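Folding and Bed-Making Participants – Flirach Practice Room

Dervishi is looking for participants for a set of household textile sessions at the Flirach site. The work consists of folding clothes and towels, straightening sheets, and clearing small items from a bed. Previous experience in housekeeping or laundry work is useful but not required.

Position type: paid participant, part-time
Sessions: Thursday, first start 8:30 a.m., second start 1:15 p.m.
Session length: 2 hours, including one break
Pay: 43 per session, paid at the end of the month
Sessions per participant: minimum four

Tasks

Each session is done standing at the side of a bed. The participant spreads a cloth item on the sheet, folds it to the size given on the task list, and sets it down. The item is then shaken out and the task is repeated with a different starting position. Items range from hand towels to long-sleeved shirts. Sheet tasks involve pulling the cover flat and tucking the sides – corners are done last.

A blue cloth on the bed or held above it, with a light-colored sheet on the mattress:
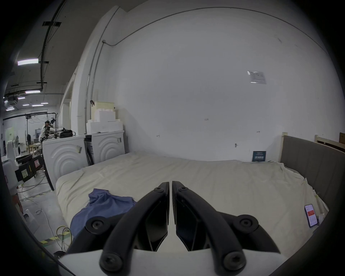
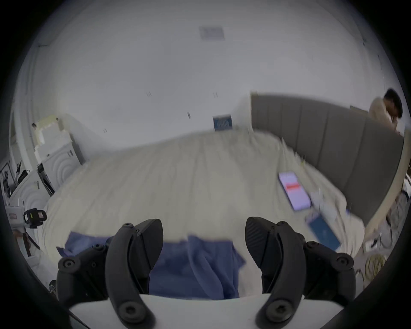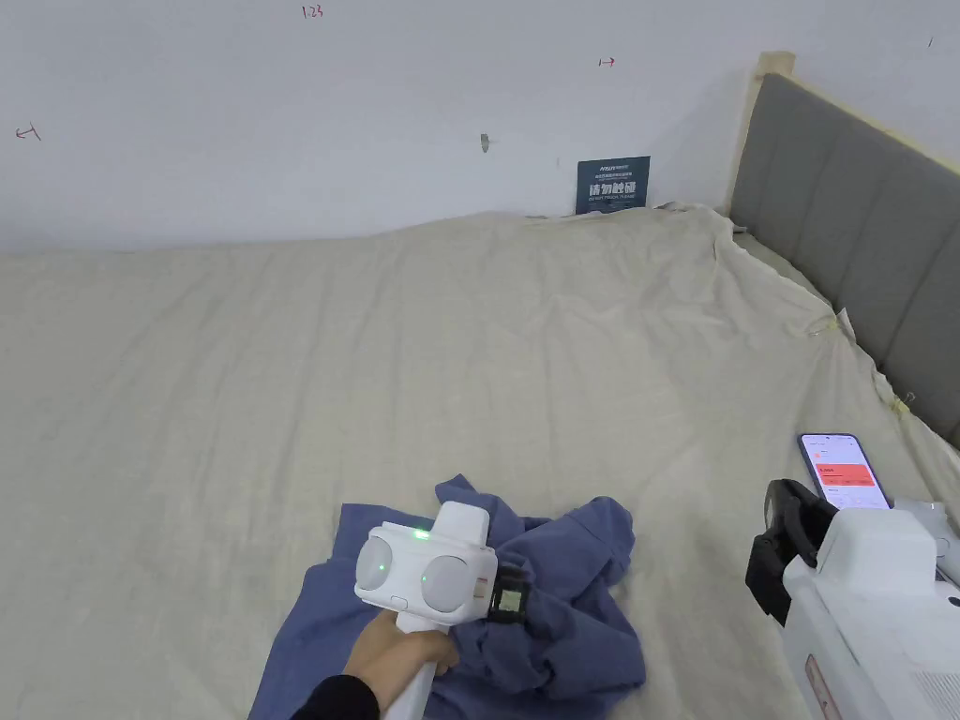
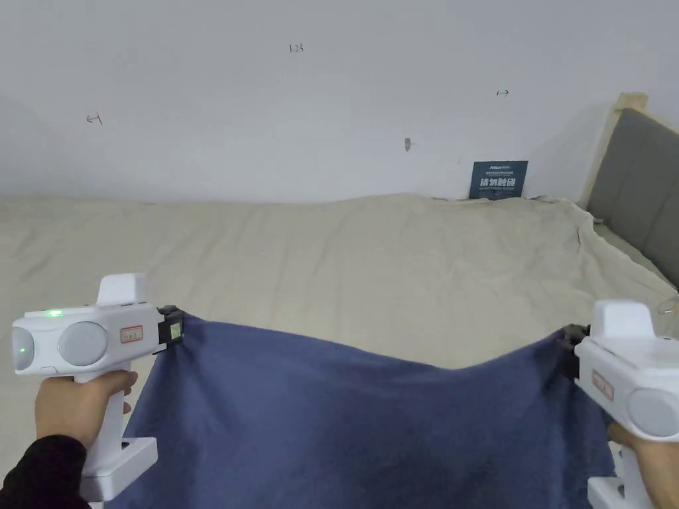 Fold quality is checked against the task list. Edges should meet within the width of a finger. A fold that misses is left as it is and marked on the sheet by the supervisor; participants do not go back and correct it. Speed is not scored. A new participant usually needs one full session before the sequence becomes regular, and that session is paid at the normal rate.

Requirements

– Age 18 or over
– Able to stand and lean over a mattress for up to 43 minutes at a time
– Full use of both hands
– Able to follow written instructions in English
– No allergy to laundry detergent or cotton dust

Participants should wear a plain top with close-fitting sleeves. Rings, bracelets and watches are taken off before the start. Lockers are available at the Orotico entrance. Shoes stay on.

Places and selection

There are 100 places in the August round. Applicants who took part in the Miven kitchen sessions may apply again and do not need to repeat the introduction. If more applications arrive than there are places, they are handled in order of receipt – the remainder go on the list for the next round.

How to apply

Send your name, a phone number and your preferred start time to Jasmina Stojanovska, Participant Office, Dervishi. Put "Textile sessions" in the subject line. State left- or right-handed. Do not attach a résumé.

Questions on pay and travel go to Ankica Georgiou at the same office. Travel costs are repaid against a ticket only; parking is not covered.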